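Block-paved park path

A block-paved park path is a pedestrian route surfaced with small concrete or clay units set on a bed of sand and held in place by a rigid edge. Unlike poured concrete, the surface can be lifted and relaid by hand.

Construction

The subgrade is compacted and covered with crushed stone, then with a screeded sand layer. Units are laid dry — no mortar is used — and fine sand is brushed into the joints. Herringbone is widely preferred because it resists creep under carts and maintenance vehicles. Curbs or concrete strips stop the outer rows from spreading.

At Olham Park, first laid out in 1819, the paths are surfaced in both gray and reddish units. Hazel Pennington's survey of the grounds divided the network into 29 sections and graded each for wear.

Paved walkways at Olham Park 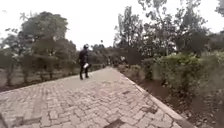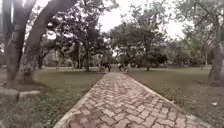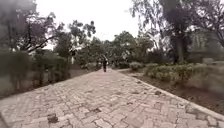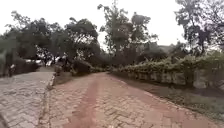
Deterioration

Settlement begins where water washes out the bedding sand. Tree roots lift units from below, and soil carried from planting beds fills the joints and supports weeds. Pigment fades with traffic and sunlight, so replacement units seldom match the old ones.

Repair

Damaged units are pried out, the bed is leveled, and new units are tapped in 3 mm proud of the surface to allow for compaction. Joints are refilled with dry sand and checked again after the first heavy rain.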